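# Build the frame before you buy the arm

I have now helped with 2 home robot builds from start to finish and watched a third being abandoned in a cupboard. All of them began the same way, with somebody choosing an arm. I think that is the wrong end to start from, and I would like to argue for spending the first part of your money, and most of your first months, on the bench the arm will stand at.

The build I know best is Multurer, which Mitra Esfahani and I put together in a shared workshop called Fumel. It is meant to tidy a kitchen table: put lids on boxes, put boxes in a basket, carry on until the table is clear. We began in January with a sum of 702 pounds, most of it Mitra's. By the end of the first month 531 of that had gone on aluminium extrusion, brackets, a tabletop, cable and a set of hand-held grippers. We owned no arm at all. People at Fumel thought this was odd and told us so. Ngân Tô, who has the bench by the door and has built more things that move than the two of us together, said we had bought a very expensive table.

She was right about the expense. I still think it was the right order.

An arm is easy to be excited by. It moves on the first evening, and you can make it wave. Then you want it to pick something up, and you find that the desk shakes, the camera is clipped to a lamp, and the cup is never in the same place because there is no same place to put it. Each of these is a small fault and each one looks like a fault in the arm. I have seen a man spend most of a spring retuning joints on a machine whose only problem was a folding table.

A frame made of extrusion cures a lot of this. It is stiff, you can bolt to it anywhere along its length, and when you get a thing wrong you loosen a nut and slide it. We moved our overhead bar 3 times and didn't drill a single new hole. Wood would have been cheaper, and I like wood, but every change of mind in wood leaves a hole behind.
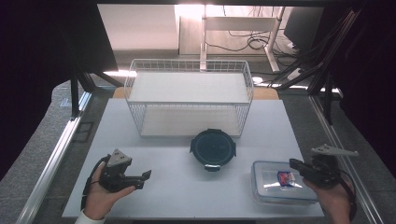
Hand-held grippers are the other half of my case, and the half that gets the most argument. The idea is that you do the job yourself, wearing out your own wrists, with the same sort of fingers the machine will have later. The marker plates on top let the cameras work out where each gripper is. You learn more about your task in an afternoon of this than in a month of reading. A clear food box with a snack packet shut inside it sounds like nothing, and with your fingers it is nothing. With one black gripping finger coming down at the right-hand end of the lid, you start to notice how much you normally rely on your thumb, and how a see-through lid gives the eye very little to aim at. The round dark container with the clip tabs is a different problem again. I would not have guessed that tabs mattered until I had to plan around them. Even the wire mesh basket has opinions, as a thin grid is a fine thing to catch a fingertip in.

You can learn all of that with no motors. It follows that you can change your mind with no motors too. Our first plan had suction cups in it. After an evening or two with the grippers we crossed them out, and it cost us a line on a piece of paper.

There are fair objections. The first is that it's dull. It is. Building a frame is mostly measuring and swearing at T-nuts, and at the end of it you have something that looks like shelving. If you are doing this with a child, or you know that your interest fades fast, buy the arm and enjoy it. I mean that. A hobby has to be something you want to go back to after supper.

The second objection is Ngân's, and it is better. She says that people who build the bench first never stop building the bench. There is always another bracket. She points to Rutik, a group two units down from Fumel, who had a beautiful enclosure with curtains and matched lights and, as far as anyone could tell, no plan for what went in it. I take the point. Mitra and I wrote down what the frame had to do before we cut anything, and we stopped when it did that. The cables are still a mess. I would have liked to spend a weekend on the cables. Mitra wouldn't let me, and the machine has not suffered for it.

The third is money. A frame, a top and grippers came to more than a cheap arm would have. But a frame gets used again. The table we have now will take any arm that clamps or bolts to a rail, and when we outgrow the first one we will keep everything under it. Lò, the build that ended in the cupboard, had a better arm than we could afford. It had been bought first, it needed a base nobody had budgeted for, and its owner ran out of patience before he ran out of screws.

What I would tell someone starting now is fairly short. Decide on one job. Put up something stiff to do it on, with a bar above it for cameras and a bit of room at the sides to stand. Do the job with hand-held grippers until you are bored, and write down every time you cheat by using your knuckles or tipping the box against your sleeve. Those notes are the specification for your arm, and they may well say you need a smaller one than you had in mind. Ours did — we had been looking at a model with nearly twice the reach we needed.

We are ordering it next month. Ngân has asked to be there when it goes on the rails, mainly, I think, to see whether it fits.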